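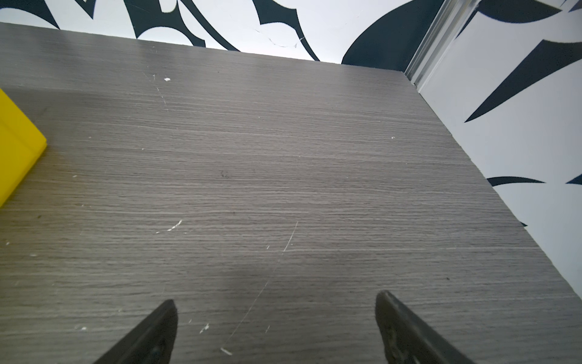

Leonidas Athanasiadis 说灰木纹桌面上的白划痕用核桃仁擦擦就没了，这话有人信吗？

灰桌面用户
发表于 5/16/22 浏览 277

桌面是灰色木纹的，买的时候店家说是 Troretti 的“耐刮面”，我当时就不太信，现在更不信了。最长的一道白印是斜着走的，横穿木纹，特别显眼。另外还有几道短的，加上零零星星的小白点，有的像是磕掉了一点，有的可能只是碎屑。

核桃仁我试过了，擦完油亮亮的，第二天道子还在原处。Leonidas 又说是我擦得不够久。那要擦多久？他也说不上来。

网上还有人推 Urkiline 的修补蜡，一套 197 块，商品页的对比照打光都不一样，我看着就像换了张桌子拍的。想问三件事：

白印到底是划进去了，还是别的东西蹭上去的颜色，怎么分？
修补蜡对这种细道子有没有用？
平时在桌上放小工具，垫个塑料托盘管不管用？我现在拧东西都把螺丝刀搁托盘里。
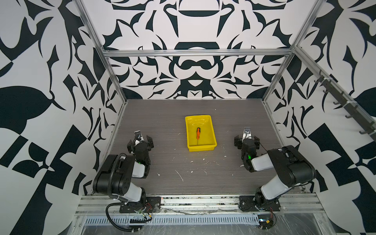
黄色托盘和橙柄螺丝刀

请真修过的人回答，卖蜡的就别来了。

老秦修家具

先别买东西。拿湿布加一点洗洁精擦，擦完等干透再看。变淡或者没了，那就是蹭上去的；没变化，再用指甲横着划过去，能卡住指甲的是伤，卡不住的多半只伤了最表层。

核桃仁那个办法是给实木上油用的，油渗进去颜色变深，划痕看着就浅了。你这个要是贴面，油没地方去，只会浮在上面沾灰。所以先弄清楚是什么面：看看板子的侧边或者底面，木纹要是到了边上就断掉，基本不是实木。

修补蜡能填沟，补不了颜色。灰木纹最麻烦的就是颜色不止一种，深的炭灰、浅的灰白、还带点褐，你填一条纯灰的蜡进去，横在木纹上，换个角度照样看得见。我一般用两支颜色相近的笔，顺着木纹一小段一小段点，不要沿着划痕一笔描到底。能做到站着看不出来，凑近了还是有。说能“恢复如新”的我没见过。

托盘有用，但托盘底下夹了渣子再推来推去，一样刮桌子。放之前擦一下底，挪的时候拿起来。

滑板少年77

2000 目砂纸轻轻打一遍就平了，亲测有效，比买新的便宜多了。

老秦修家具 回复 滑板少年77

亲测的是什么桌面？贴面的花纹层很薄，打穿了就露底色，一道细划痕变成一块白斑，到时候什么蜡都盖不住。楼主别试。

灰桌面用户（补充）

湿布和洗洁精都擦过了。有一处短的发白的印子淡了一半，应该是蹭的。长的那道没动静，指甲过去稍微顿一下，算不算“卡住”我拿不准。

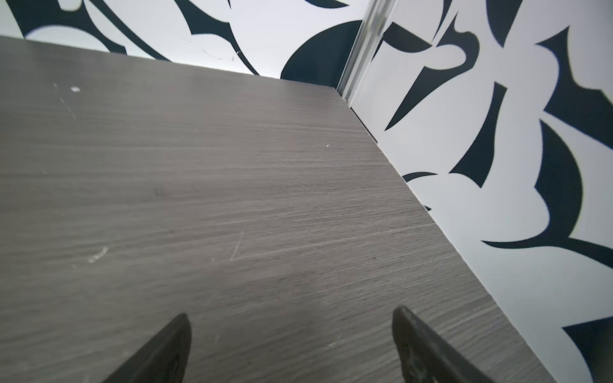 顺着木纹的那些浅道子我本来也没打算管，混在纹路里不仔细找根本看不出来，烦人的就是横着和斜着的。砂纸我不会碰，77 那位连是什么面都没讲，“亲测”两个字不值钱。

侧边我还没顾上看。店里倒是回了消息，让我买他们家 Endex 护理膏，239 块，比修补蜡还贵，我问这东西是填缝还是上色，对方发来一张优惠券，没回答问题。

两支笔的办法我准备先在靠边的地方试一小段，灰的选深一号还是浅一号？要是试完还不如不补，我就让它那么白着。

老秦修家具

先浅后深。浅了能再盖，深了擦起来费劲。点完马上用干布按一下，别等它干。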